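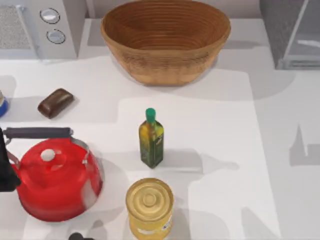

The woven basket, kitchen counter.

January, 11:40 pm

Quick one tonight, hand hurts, but if I don't get it down it goes. Fourth day on the Famel compilation. Or fifth. Slept between so who knows.

Got to Nirnell at nine, door locked, stood there with coffee going cold. Priya turned up with the keys and the second hard drive. 3,654 files on it. That is the whole transfer, every take, every count-in, every bit of someone asking if the tape is rolling. She'd renamed maybe a third. The rest are still numbers. Fine. We listen.

Morning was all the first album sessions. Three versions of Harbor Girl and I can't pick. Take 2 has the bass coming in early on the second verse and everybody just going with it, you can hear the drummer adjust, and it's so good. Take 5 is the one people know. Take 7 is technically better and completely dead. Priya wants 5 up front for the people who buy it for that song and 2 buried on side four for the rest. I wanted 2 as the opener. We went back and forth until noon. Wrote both on the sheet with question marks.

Running order as it stands, mostly so I stop carrying it in my head:

Side one – Harbor Girl (5?), Slow Motor, Tin Roof, the single edit of Come Down
Side two – Long Way Out, Paper Kings, the organ thing w/ no title
Side three – all live, Kakuron, five songs
Side four – leftovers, demo of Slow Motor, Harbor Girl (2?), the one where she hums

Needs a name for the organ thing. The tape box says "for M." and nothing else. Could just call it For M. Priya says it'll look like we made up a love story. I said people will make up a love story anyway. Parked.

Lunch at the desk. Soup. Got soup on the track sheet, the good one.

Afternoon: Kakuron tape. I had never heard it all the way through, only the bootleg, which is missing the front and runs fast. The real thing is 58 minutes, and the first song is a slow blues that isn't on any record. Didn't know they played it. Just guitar and voice for the first two minutes and somebody near the mic keeps clinking glasses. Then the band drops in and I had to get up and walk round the room. Twenty years of loving this band and there's a whole song I didn't have!! Played it four times. Priya let me have four and then took the mouse away.

Problem is the fourth song. Tape damage, or the machine slipping, there's a wobble all through the solo. Not a nice wobble. We could patch from the bootleg but it's at the wrong speed and it sounds like it was recorded inside a coat. Engineer thinks he can line them up and use just the twelve bad seconds. I don't love it. I also don't love leaving out the best solo on the tape. If we do patch, it goes in the notes, in plain words. Priya agrees on that one. First thing all day.

The pressing. Ugh. Call with Szczepańska at three. They can do 2,000 in spring or 700 now-ish, and the 700 works out a lot more per record, so the price goes up, so the shops grumble. Nirnell wants the 2,000. Nirnell also wants not to have boxes of it in the hallway til we're all dead, like with the last one. I said 700 and a repress if it moves. The woman on the phone very patient, very fast, gave me three dates and I wrote down two. Have to email and ask for the third like an idiot.

Also she needs side lengths by the end of the month and side three is too long. Five live songs with the talking in between comes out way over what they'll cut at a decent level. So either the talking goes or a song goes. The talking is half the charm. There's a bit where he introduces the bass player by the wrong name and the bass player answers to it. I am not cutting that. Cutting Tin Roof live then?? We have it on side one already. Sort of obvious now I write it down. Text Priya in the morning.

Then the liner notes. I'm supposed to have 1st draft done. I have an opening paragraph that I hate and a page of facts in no order. When the keyboard player joined. When he left. When he came back for one tour and left again in a train station. The paragraph keeps coming out like a eulogy and most of them are still alive and one of them will read it. Tried starting with the van. Tried starting with the split. Tried starting with the blues song from today and that felt better, so maybe that, start in the room with the glasses going, then back up.

Rule for myself – no "legendary", no "seminal", no "criminally". If I type criminally overlooked one more time I'm handing back the advance.

The drummer rang at five. He was nice about the royalties and very un-nice about the cover. He doesn't want the photo with the hats. Nobody ever liked the hats, he said, the hats were the manager. But the hats photo is the only one with all five of them in it and in focus. There's a contact sheet somewhere, he thinks his sister has it, or had it, she moved. He's going to ask. I told him we have to lock the cover soon and he said "soon" back to me in a voice. Then he told me the whole story about the second album again, the fight over the mix, the version where he walks out. Last time it was the guitarist who walked out. I wrote down both. Can't print either.

Did ask him about the slow blues. Long silence. Said they only ever did it when the singer was in a good mood, so, not a lot of tape of it. Then he sang me some of it down the phone, badly, all the words. All of them! I got about half down on the back of an envelope before he got to the bridge. It may be an old song of somebody else's, he couldn't say whose. Which means finding out who wrote it before we can put it on anything. Add to list.

List:
– email Szczepańska, third date, sheepish
– Tin Roof live out, check new length
– who wrote the blues
– sister / contact sheet
– notes!!
– For M., yes or no
– get Priya to rename the rest of the files, or do it with her, that's only fair
– buy new track sheet pad, soup

Home by eight thirty, ate standing up. Put side one on the kitchen speaker from my phone to hear how it sounds through something cheap. Slow Motor holds up. Paper Kings doesn't, the low end just goes, and the tamborine is suddenly the loudest person in the band. Made a note for the engineer. He'll say it's my speaker. It is my speaker, but everyone has my speaker.

Tried both Harbor Girls again while I was at it. 5, then 2, then 5. And I think Priya's right, dammit. 5 first. You need the one you know so you can hear what's strange about the other. Side four then, second to last, and the humming one to close. Going to let her have that tomorrow without making a speech about it.

Still got the blues thing in my head. It's in a key I can't sing in and I've been singing it since four. Neighbor knocked on the wall once, a friendly kind of knock I think.

Worried a little about the gaps between tracks on side two. Long Way Out has that endless fade and if Paper Kings comes in too quick it stomps on it. Four seconds? Five? On the old record they were on seperate sides so it never came up. Will try both with my eyes shut.

Midnight gone. Alarm at seven. Drive goes back in Priya's bag before anything else, she made me promise, only two copies of it anywhere and I've got one on the chair next to my coat.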